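블로그 > 연예·문화 > 결혼 소식을 읽는 법

이 사이트는 방문 통계를 위해 쿠키를 사용합니다. 계속 이용하시면 쿠키 사용에 동의하신 것으로 간주합니다.

유명인의 결혼 발표문에 관한 소고

2026년 10월

본 블로그에서는 지난 5월부터 배우와 가수의 결혼 발표문을 모아 읽어 왔습니다. 소속사 명의의 보도자료와 당사자가 직접 작성한 손편지, 예식 이후에 공개된 짧은 공지를 모두 대상으로 하였으며, 현재까지 정리한 문건은 514건입니다. 가장 오래된 것은 2005년의 팬카페 공지입니다.

발표문의 형식은 그동안 상당히 달라졌습니다. 2005년 무렵의 글은 대체로 길었습니다. 첫 만남의 경위와 양가의 상견례 일정, 신혼여행지까지 상세히 기재되어 있었고, 예식장 이름과 사회자 명단이 함께 실리는 경우도 적지 않았습니다. 최근의 글은 몇 문장으로 끝납니다. 예식은 비공개로 진행되며 세부 사항은 확인해 드리기 어렵다는 문구가 사실상 표준 문안으로 자리를 잡았습니다.

특히 주목할 부분은 상대방에 대한 표현입니다. 수집한 문건 가운데 57건은 배우자를 '비연예인'이라는 말로만 소개하고 있습니다. 직업도 나이도 적지 않고, 사생활을 배려해 달라는 요청이 그 뒤를 잇습니다. 필자는 이 관행을 긍정적으로 평가합니다. 결혼 상대라는 이유만으로 일반인의 이력과 가족 관계가 기사 제목에 오르던 시기를 기억하는 독자라면 같은 생각을 하시리라 봅니다.
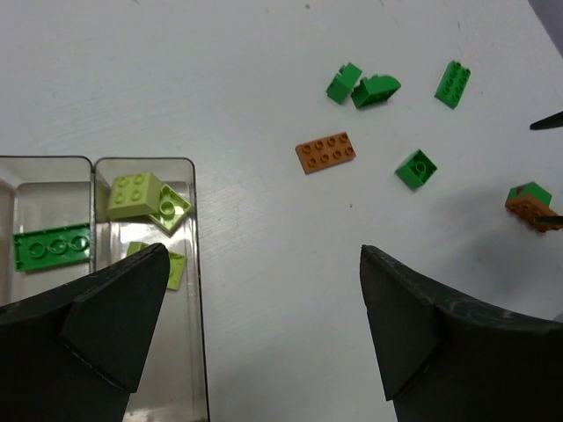
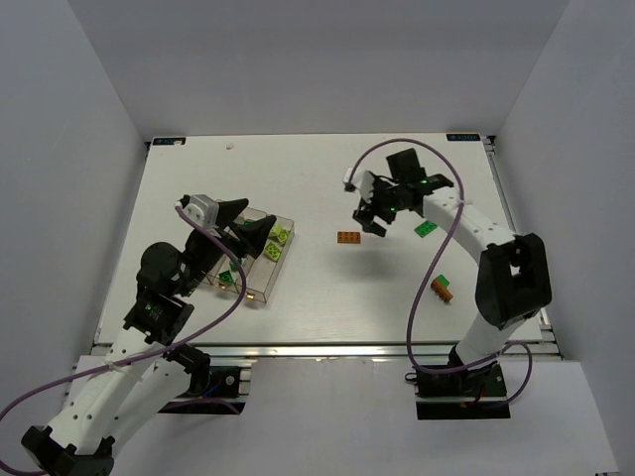 흰 상판의 작업대. 첫 번째 사진에는 장난감 블록과 투명한 통이 함께 담겨 있다.

다만 발표문이 짧아진 만큼 그 빈자리를 추측성 보도가 채우는 현상도 나타납니다. 연예 소식지 '이르켈빌'은 올해 한 배우의 예식을 다루면서 확인되지 않은 하객 명단을 게재하였다가 정정문을 냈습니다. 반면 '빈델'은 소속사의 발표 내용만을 옮기고, 확인하지 못한 사항은 확인하지 못하였다고 명시하였습니다. 읽는 재미는 덜하였으나 나중에 고칠 내용도 없었습니다.

예식 의상에 관한 보도 역시 같은 맥락에서 살펴볼 필요가 있습니다. 드레스 상점 '플레라흐'의 의상이라는 기사가 나온 예식이 3건 있었는데, 그중 당사자 측 발표문에 상호가 기재된 것은 하나뿐이었습니다. 나머지는 사진을 본 기자의 짐작이 다른 매체로 그대로 옮겨진 것으로 보입니다. 협찬 여부가 밝혀지지 않은 점도 아쉽습니다.

독자 여러분께서 결혼 관련 기사를 접하실 때에는 원문 발표문의 게시 시각과 기사의 송고 시각을 먼저 비교해 보시기를 권해 드립니다. '측근에 따르면'으로 시작하는 문장은 따로 표시해 두었다가, 예식이 끝난 뒤 다시 읽어 보시는 것도 좋겠습니다. 필자의 경우 그렇게 표시한 문장 가운데 상당수가 이후 기사에서 조용히 사라진 것을 확인하였습니다.

다음 글에서는 이혼 발표문을 다룰 예정이었으나, 자료 정리가 늦어져 시상식 수상 소감에 관한 글을 먼저 게재합니다. 음악 잡지 '구야시'에 실렸던 수상 소감 전문을 보관하고 계신 분은 댓글로 알려 주시면 감사하겠습니다. 잡지 원본을 보내실 필요는 없으며, 해당 면의 사본이면 충분합니다.

문의: 블로그 방명록 | 무단 전재 및 재배포 금지 | 맨 위로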